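About Stanier

Hello, and thanks for clicking through. I'm Fanni Virág and I run Stanier, which is a small evening language school above a bike shop. We teach Hungarian, Korean and Portuguese to grown-ups. That's the whole list. People ring up and ask for Spanish at least once a week and I send them down the road to someone who'll do it properly.

I started teaching Hungarian at my kitchen table to a man who wanted to talk to his mother-in-law. He brought his brother, the brother brought somebody from work, and by the second winter I had people sitting on the washing machine. So I went looking for a room. The one I found had brown carpet up one of the walls (up the wall!) and a radiator that knocked, but the rent was all right and there was a bus stop outside. We still have the radiator.

Tímea Simon joined me that spring. She takes the Hungarian beginners now, and she is much more patient with them than I ever was, especially over the vowels. I've kept the intermediate group and the Thursday reading class, where we have been working through the same fat novel for longer than I'd like to admit. Seung-woo Son and Young-sook Yeom look after Korean between them. Seung-woo does the first year, all the alphabet and the counting and how to order lunch, and Young-sook has everyone after that. She's strict about homework and her classes are always the first to fill up, so make of that what you will. Cristóvão Simões teaches Portuguese, the European sort, though he'll happily explain what a Brazilian would say instead and then go on about it for twenty minutes.

We have 241 students on the books this term. When I wrote the last version of this page I was very proud of a much smaller number, so I'm leaving this one in even though it'll be out of date by the time you read it.

How the classes work. You come once a week for an hour and a half, with a tea break in the middle. Groups are small enough that you'll have to speak, sorry, there's no back row to hide in. We don't do exams ourselves. If you need a certificate for a job or a visa we'll help you get ready and tell you where to sit it. Most of our lot aren't after a certificate anyway. They've married someone, or they've got a gran they can't talk to, or they went on holiday once and came home wanting to read the menus.

We use our own booklets, which Tímea and I put together over one very long summer. Each language has 3 of them and they come with the course fee. There's also Kivi, our little word list that goes out by email on Mondays — ten words, a silly sentence using all ten, and a recording of one of us reading it out. You can have Kivi without being a student, just ask. It goes to 3416 people now, quite a few of whom have never set foot in the building, and some of them write back with better silly sentences than ours.

The teaching rooms are named after nothing in particular. The big one is Wavgate, after the street I grew up on, and the small one is just called the small one. There are stairs, I'm afraid, 291 of them if you believe Cristóvão and two flights if you believe everybody else. If stairs are a problem, tell us when you book and we'll put your class in the ground floor room behind the shop, where it's warmer anyway.

New courses start in September and again after Christmas, and in November we run a few taster evenings where you can try a language for an hour and see how your mouth feels about it. Bring a pen. You don't need to have done anything beforehand. If you did some Korean years ago and can't remember how much, come and have a chat with Young-sook and she'll find you the right group. She'll probably find you some homework too.

Give us a ring in the afternoon, or email any time and one of us will answer, usually me, usually late in the evening with a cup of tea going cold. Class times and fees are on the courses page and I do try to keep it up to date — if it says something daft, let me know. 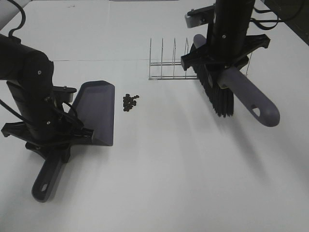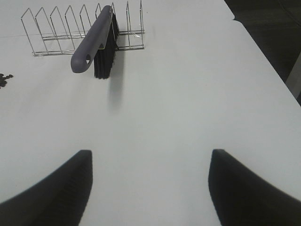 The dustpan (first photo) and the dish rack (second).

Page last updated 10/09/2024 by Fanni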